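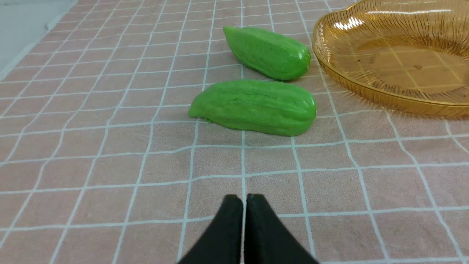 Table Setting on a Student Budget
Project report, Home and Consumer Studies, second term

I picked this project in August because I was tired of eating over the sink. The assignment was to take one everyday corner of a home and make it better without spending real money, then write up what we did and what we'd change. Most of my class went for closets. I went for the table, which at my place is a wobbly square thing that had mail on it for most of last year.

What I wanted to find out

My question was pretty simple: does a table that looks set make people sit down and eat at it? I had a second question too, about whether play food and fake vegetables are any use for planning a layout before you cook (my instructor was not sold on that one, but she let me keep it in).

The cloth

I started with the cloth because everything else sits on it. The one I ended up with is pale pink with a grid of thin white lines, and I love it more than I expected to! The grid turned out to be the handiest part of the whole project. You can line up a plate with it, you can keep your spacing even, and you can write down where things went without a ruler. My first notes were all "a bit left of the other one," and those were useless a week later. After that I wrote everything in squares — two squares from the edge, one square between things, and so on.

Before the pink one I tried a plain dark cloth from Keskin, the discount place near the bus station. It showed every crumb. I gave it to my sister.

The dish

The amber dish has a wavy rim and ribbed sides, and the bottom is clear, so the pink grid shows through it and goes kind of golden. I tried a white bowl first and it just sat there. The amber one picks up the overhead light along the rim and looks warmer, even though it's only plastic. It's also light enough that it slides if you bump the table, so I'd put something grippy under it next time.

The green stuff

I wanted one strong color against the pink, and bright green won easily. The pieces I used are lumpy and ridged, somewhere between a chayote and a bitter melon if you ask me, and people who came over had their own ideas about what they were supposed to be. Laying them nearly side by side, narrow ends the same way, with a small gap between, looked calmer than crossing them. I liked them best next to the dish with the dish left empty. Piling them in it hid the clear bottom, and that was the part I was happiest with.

How it went

I kept the table set for 9 evenings. My roommates and I ate there on most of them, and the mail moved to the top of the fridge, where it still is. I can't say the green vegetables did that. Clearing the table probably did a lot of the work, and I should have tried a few evenings with a cleared table and no cloth to compare.

What I'd change

Clip the cloth at the corners. Take notes the same night. Ask people what they think before telling them what I was going for — I kept giving it away. I'd also like to try the same layout in daylight, as all my dinners were after dark.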